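A thread about going to work as a cleaner and ending up carrying the robot's homework.

1/ I've cleaned for Detitora for 8 years. Offices, mostly, and one dental surgery we don't discuss. In the spring Malcolm Lockwood called us in and said there'd be automation, and that it would "free us up". I've been freed up before. I was on the dole till November.

2/ What he meant was this: before a machine can tidy a room, people have to tidy it first, holding a gripper, so that every reach and grab gets recorded. Then do it again. Then do it again with the bin moved.

3/ So my job now has two halves. Half cleaning. Half cleaning very slowly, with someone else's hand on the end of mine. The contract calls this Plorkska. I thought that was a typo until they put it on the lanyards.

4/ You get a target: 67 good goes a shift. A good go is one where you don't drop it, don't scratch your nose with it and don't say "oh, you little sod" loud enough to need a retake. My first day I managed 5.
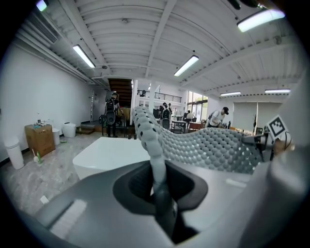
5/ Work at hand, then. Bin, bucket, ladder, stairs up to the mezzanine, five people in besides me. A couple of them have the backpacks on. You learn to give a backpack room, like you would a pushchair in a corner shop.

6/ Pay, as people keep asking. Same hourly rate. Eirlys Parri, our rep, asked why teaching a trade pays the same as doing it. Malcolm said he'd take that away. It's been away a while now.

7/ What's changed that I didn't expect: we used to work alone, evenings, radio on. Now it's days and it's company. I know who takes sugar. My knees are better and my wrist is worse — swings and roundabouts.

8/ Also, I've had to find out how I do things. I've wiped tables for years and couldn't have told you I start at the far corner. Now there are 2,000 recordings of me starting at the far corner. If the thing ever works, it'll have my habits, and good luck to it with the skirting boards.

9/ Eirlys wants it in writing what happens to us once they've got enough goes. So do I. Meeting's 2024-10-16, upstairs, and we've been asked to leave the room tidy after.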